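Siltwood Garden Records Adds Snow and Frost Entries

KOSKELA, 28/06/2025 – Siltwood, publisher of the Trullow garden journal, has released version 2 of the software. The update adds separate fields for snow cover, ground frost and thaw, along with a short-verse field for users who keep haiku or other brief notes beside their weather entries.

In earlier versions, all winter conditions were stored in one free-text box, and entries could not be sorted by type. Each condition now has its own dated record. Records may be linked to a single plant, a bed or the whole plot.

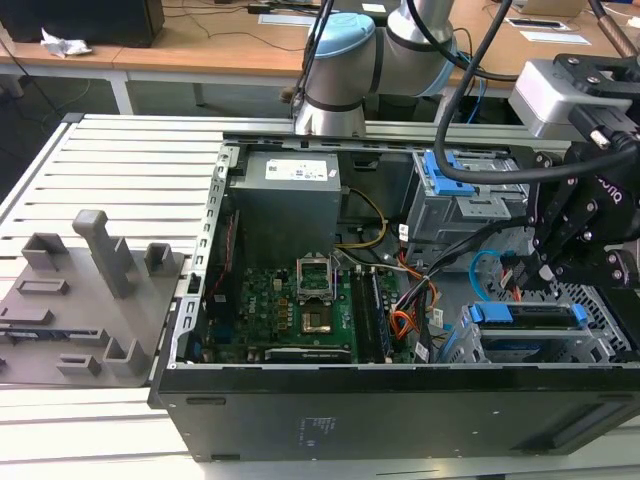 Changes in this version

Snow depth is entered by hand in inches or centimeters. Frost is recorded as light, moderate or hard. The verse field accepts up to 275 characters and keeps line breaks as typed. Plants that have been removed from a garden can be marked as retired, and their past entries remain searchable.

The release was tested from April onward in 49 home gardens. Testers reported 17 faults, all of which have been closed. The most common concerned line breaks lost when a verse was exported to plain text.

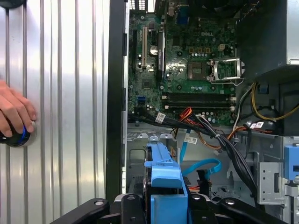

Existing journals are converted the first time they are opened. The original file is kept unchanged in the same folder under its old name. Free-text winter notes are not split automatically; users can assign them to the new fields one at a time or leave them as they are.

"Most of our users write two or three lines a day, often less in winter," said Orvokki Nurmi, product lead at Siltwood. "The new fields were kept short for that reason."
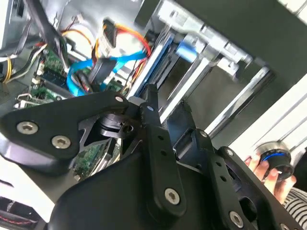
Printed yearbooks will continue to be produced by Wonell. The page layout has been revised so that a verse and its weather record appear on the same page.

Version 2 is free to current license holders. It runs on desktop computers only.

Press contact: Orvokki Nurmi, Siltwood, Koskela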